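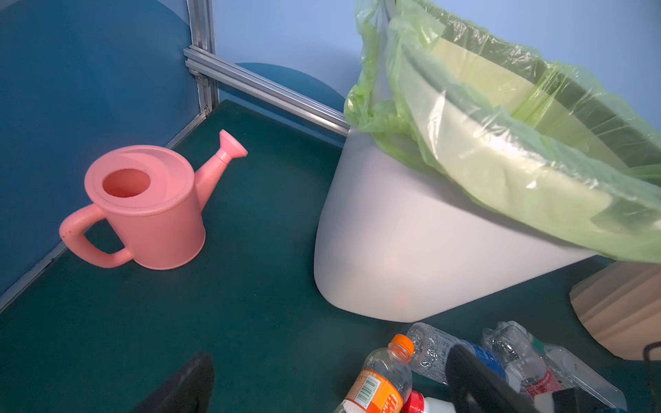

Eilidh Imrie

Progress report to the Bakos fund, November

Dear Catherine,

You asked for something shorter than last time and with more about what the money is doing day to day, so I've left the background out. You have all that in the application. This covers the growing room at Farside from the end of summer up to now.

The big news is that the room is in use! We had the first people potting up on a Saturday morning before the shelves were even labeled, and it has been busy every week since. When I wrote to you in the spring we had a room with a sink and a lot of plans. Now we have benches, seedlings, a potting area that gets properly messy and (this is the part I'm proudest of) a cleanup routine that people follow without my standing over them.

Watering

We went back and forth on this for longer than I'd like to admit. Roy wanted a hose on a reel. I wanted cans, mainly for the people who come to the afternoon group, several of whom have trouble with their hands and would never get along with a trigger nozzle. Cans won. The pink one has become the favorite. It's plastic, so it weighs very little before you fill it, and the handle is a big thick loop that you can get a whole hand around. The rose on the end of the spout flares out wide, and the water comes down softly enough for the lettuce trays, which the old metal can used to flatten.

One thing we learned the slow way: the filling hole is in the top, a bit toward the handle side, and if you hold the can straight under our tap half of it goes on the floor. Tip it a little and it's fine. Rory has drawn this on a card above the sink and the puddles have mostly stopped.

I'd like to buy more cans of the same kind out of the small equipment line. The afternoon group waters in pairs and there is always a line at the sink by three o'clock.

Trash and compost

I know this was the section your panel had doubts about, and I'm happy to say it's going well. Trimmings and spent soil go out to the compost bays. Everything else – torn seed packets, cracked pots, tape, the endless plastic labels – goes in the white bin with the light green bag. We settled on green bags for the room so that Evander can tell ours from the kitchen's when he does the pickup, and he says it has saved him a good deal of sorting.

The bags are on the large side for the bin. There's a lot of extra to gather around the rim, and it hangs down over the side unless you tuck it in. I'd still keep this size. The smaller ones slid down inside as soon as anything heavy went in, and fishing a bag out from under wet potting mix is a miserable job. If you visit and see a bit of green hanging loose, that's why.

We have filled two bags a week on average, down from three in the first month. Most of the drop came from washing and reusing pots, which the Saturday group took on themselves. They have a drying rack now, made out of an old dish drainer, and a system for stacking by size that I don't fully understand and have been told to leave alone.

The room itself

The walls are finished. We went with two blues, a dark one and a lighter one, and people have been very nice about it. I was worried the room would feel cold but it's the opposite, especially late in the day with the grow lights on. The floor is holding up to soil and water and sweeps clean in a few minutes.

Still to do: the second bench needs its top sealed, the door sticks, and the hooks for the hand tools are too high for anyone who works sitting down. Rory is moving the hooks next week. The door is waiting on the landlord.

People

Attendance has been better than I forecast. We've logged 458 visits since opening, counting each person each time they come. The Saturday group is full and I've started a list for the new year. The afternoon group has room, and I'd like to talk to you about transport, which is what keeps people away when the weather turns.

What I didn't plan for was how many people want to stay and tidy. The last part of each session has turned into its own thing: somebody sweeps, somebody empties the cans and puts them back in the corner, somebody does the bin, and there's more talking in those minutes than in the hour before. I've stopped scheduling anything right after so it doesn't get rushed.

Money

We have spent 2,685 of the equipment grant so far. Most of it went to the benches and the grow lights. The Ekholm shelving came in under the quote, and the difference paid for potting mix. The Dronditz heater mat is on back order and hasn't been charged yet, so the next statement will look heavier than this one. Receipts are in the folder Roy sent over. If one is missing it will be the hardware store one for the rack screws, and I have it on my desk.

Next

Onions and sweet peas go in after the break. Before then I want to get the bench sealed, the extra cans ordered and a lower shelf put up for the gloves and bin bags, which currently live on top of the cupboard where only Roy can reach them.

I'd love for you to come and see it. Any afternoon session is good – wear shoes you don't mind getting dirty. Could you let me know by the end of the month whether the extra cans can come out of small equipment, or if you'd like a separate request?

Eilidh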